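## 4. Setting Up the Zerkov Foam Sorting Board

Read this section before you place the board or handle any of the shapes. The board is soft and marks easily.

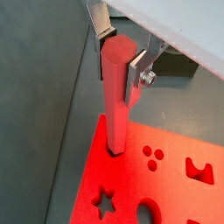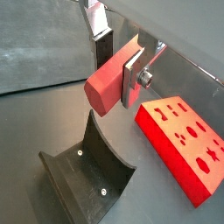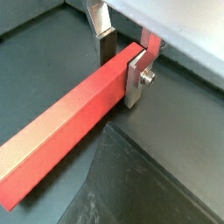
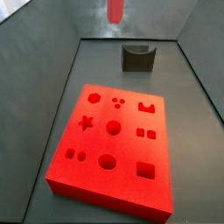

1. Wipe the work surface and let it dry.
2. Set the board down with the cutouts facing up.
3. Check each cutout for crumbs or dust. Use a dry brush.
4. Match each piece to its cutout by the outline of its end, then lower it straight in.
5. If a piece stops partway, lift it out, turn it slightly, and try again.

**Note:** Long pieces go in more easily when held near the top. Keep them upright until the lower end is inside the cutout.

**Caution:** Do not press or twist a piece that is stuck — the foam can tear at the rim. Torn boards are not covered by the Tilus warranty.

Replacement boards are order no. 93. For single pieces, write to Nhi Mạch at the Lunidthorpe parts desk and give the name of the shape.

Storage is covered in Section 5.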